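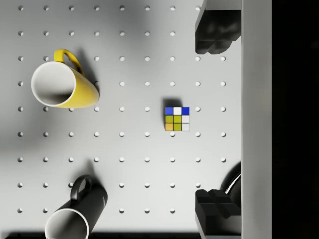 Section 4 should be read before Section 3, one owner wrote to us after fitting the softener, as the hardness figure is needed before the valve is powered up and it is a nuisance to go back for it. The order of the sections has been kept, but the hardness test now stands as step 1 below.

Search this manual
Go

4. Setting the hardness and running the first regeneration

Applies to the Surnach single-tank water softener with the Jurnus control valve. The pipework must be complete and leak-tested as in Section 3. Leave the bypass in the BYPASS position until step 6.

4.1 Before you start

Leave 300 mm clear above the salt lid so that it can be opened fully. The drain hose must run to a standpipe or trapped waste with an air gap. Do not push the hose down into the waste.

CAUTION: Use only tablet or block salt sold for water softeners. Table salt and rock salt will clog the brine well.

4.2 Hardness setting

1. Run the cold kitchen tap for a minute and fill the test tube to the line.
2. Dip the strip for one second, shake it once and compare it with the chart. Write down the reading in mg/l as calcium carbonate.
3. Plug in the power supply. The display shows the software version, then the time of day flashing.
4. Set the time with the UP and DOWN keys and press SET.
5. Hold SET until H appears. Enter the hardness reading and press SET again.

Note: If the reading falls between two colours on the chart, enter the higher value.

At a setting of 176 the valve allows 1380 litres between regenerations. This figure is worked out by the valve and cannot be typed in. A higher hardness setting gives a lower figure.
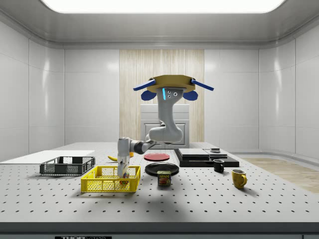
Diane Lachance

4.3 Filling the tank

6. Turn the bypass slowly, a quarter of its travel, towards SERVICE. Air will be heard leaving the tank. Wait until the noise stops.
7. Turn the bypass fully to SERVICE.
8. Open the nearest cold tap downstream and let it run until the water is clear. Slight yellow colouring from new resin is normal and harmless.
9. Pour water into the salt cabinet up to the grid plate. This is done once only. The valve refills the cabinet itself after that.
10. Add salt to the mark on the brine well. Fit the well cap before pouring.

CAUTION: Opening the bypass quickly can carry resin into the household pipework. If beads are seen at a tap, close the bypass and refer to Section 7.

4.4 First regeneration

11. Hold REGEN until the display shows C1. The motor will turn the valve to backwash.
12. Check the drain hose for flow. If there is none, switch off at the wall and check for a kink.
13. Let the cycle run through C2, C3 and C4. Do not draw water during this time. Any water drawn will be hard.
14. When the litre count returns to the display, test the water again at a softened tap.

Note: The automatic start is set at the factory for 2 a.m. To move it, see Section 5. Where the household has a night shift worker, an afternoon start may suit better.

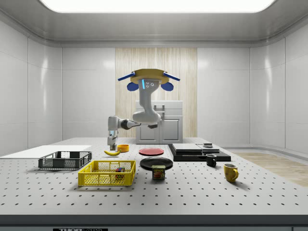
Picture credit: Jurnus

4.5 If the water still tests hard

Check that the bypass is fully at SERVICE and that the salt is above the water line. Break up any salt bridge with the handle of a wooden spoon. If the display shows E2, the brine float is stuck. Lift it out, rinse it and refit it with the clip facing forwards. Replacement floats are ordered as part 2064.

176 shares

Comments

Tolmer: Step 9 needs to be in bold. I left the cabinet dry and had E2 by morning.

fenwater: Does the setting need changing in summer? Ours in Clindalberg reads much higher by April.

Tolmer: Test again and enter the new reading as in step 5. It keeps the clock.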